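Haline Two-Arm Sorting Table: FAQ
Last updated Nov 24, 2024

What is Haline?
A two-arm tabletop sorter built in the Ponolcombe shared workshop. It moves wrapped snack packets from the tabletop into plastic bins.

Why two arms?
One arm could not reach both ends of the tabletop without running close to its joint limits. With two, each arm works mostly on its own side, and the middle bin is shared.

How do you keep the arms from colliding over the middle bin?
A software lock. An arm must hold the lock before its gripper enters the shared zone. The other arm waits outside with its gripper open.
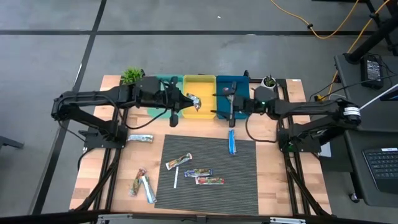 The lock times out after 6 seconds. If that happens, both arms stop and the run has to be restarted by hand.

Why is there a ribbed mat?
Flat packets slide on bare wood when a finger touches them. Packets on bare wood can still be picked, but expect more retries.

Which packets fail most often?
Shiny ones. Glare confuses the detector. Training on 2,392 labeled pictures helped, but did not fix it.

What speed do the arms run at?
65 percent of maximum. Above that, the table shakes.

Can I use a different controller?
Tested with Bosico boards only. The Tamihana port is unfinished and has no working lock.

How many bins are supported?
Three. Bin positions are set in the config file. Recalibrate after moving any of them.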